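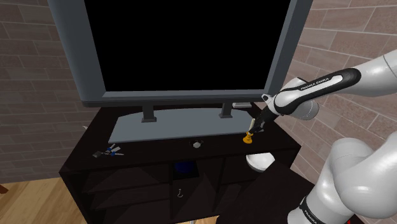
A television on a dark wooden TV cabinet.

2 min read
Last updated: 4:45 p.m.

Residents who want the town to haul away old furniture and electronics will need to book a pickup starting in May, ending the open curbside collection that has run every spring on the east side.

Under the new system, each household gets one free pickup a year. Crews will take up to 11 items per stop, including cabinets, tables, mattresses and televisions. Extra items cost $30 each and have to be paid for when the booking is made.

The change covers 3,789 addresses between Domínguez Avenue and the river. Apartment buildings with their own dumpster service are not included, and tenants there should ask their building manager how large items are handled.

Collection will be done by Zuvetti, the hauling company that already picks up yard waste in the area. Furniture and electronics will go on separate trucks. Electronics will be taken to the Flokoritz transfer station, where screens are kept indoors until they are shipped for recycling.

The town said the old open collection left piles on the sidewalk for days and drew items from outside the area. Last spring, several blocks near the school had to be cleared twice.

Bookings can be made by phone or at the front counter of the town office. Callers will be asked for an address and a list of what is going out. Anything not on the list will be left behind - including loose cushions, cords and remote controls that have not been bagged.

Items should be at the curb by 7 a.m. on the day of pickup and no earlier than the evening before. Glass shelves and doors should be taped. Drawers must be empty.

Refrigerators, air conditioners and paint are still not accepted at the curb. They can be dropped off at Flokoritz during regular hours with proof of address.

People who cannot move heavy items outside can ask for help from a ground-floor room or garage. The service costs $45 and needs a signed form, available at the town office.

The west side will keep its current collection through the fall.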